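Thread on what six weeks of automation has looked like on our floor at Clorkau. I work in hand assembly and finishing at the Vasgate building. Posting this because people keep asking me if we still have jobs.

We do. There were 60 of us on the floor in March and there are 60 now. What changed is who does what and when.

The two-arm cells handle the picking up and holding. A person sets the job, watches the first few, and steps in when a part goes crooked. I used to do the holding. My thumbs don't miss it.

Small parts are the hard ones. Two grippers have to come in from opposite sides and meet on one piece without fighting each other. 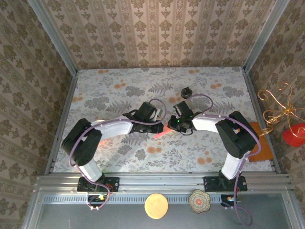
Rengifo answered my last post on this to say that the holding was the only part of the shift when you could talk to the person next to you, and that watching a cell means you can't look away long enough to have a conversation.

Fair point. The benches used to face each other. Now we stand with our backs to one another, and it's a quieter room.

Pay: cell operators get 2 dollars an hour more. Finishing got nothing, and finishing now gets work faster than before. On Friday, May 20, 2022 we had 109 pieces waiting when second shift walked in.

We've asked for a rotation so everyone gets trained on the cells and everyone takes a turn at finishing. The company said it would answer after the Pestano order ships.

That order is 628 pieces. I'll post again when we hear back.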